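Technology > Automation > Laundry and Textiles

Greren laundry trial stays on the sorting table

2019-04-13

Gashi, the commercial laundry operator, has extended a trial of automated linen handling at its Greren plant until the end of May. The system, supplied by Hestness, was meant to pick single items from a mixed pile, spread them and pass them to an existing folding line. So far it does the first of these jobs with some reliability and the second only on small pieces.

Cloth remains difficult because it has no fixed shape. A two-finger gripper can close on a raised fold, but the same fold may contain one layer or two, and the difference matters once the item is lifted. Thin sheets are the worst case - the edges lie flat and the creases look much like hems.

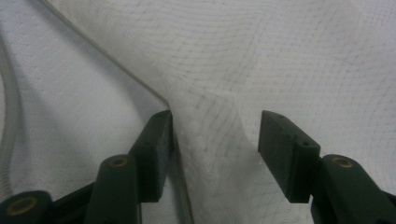 In the latest round the system averaged 30 seconds per napkin, against seven for an experienced operator. About 11 percent of picks brought up a second item. Full-size sheets were withdrawn from the test after two days and are still fed by hand.

Nikola Todorova, who runs the trial for Gashi, said the plant would not change its staffing on these figures. "It can pick. It can't yet find a corner when the corner is underneath," she said.

Hestness plans a revised finger pad and new grasp software, to be tested first on Granora table linen. Towels will follow if the rate of double picks falls.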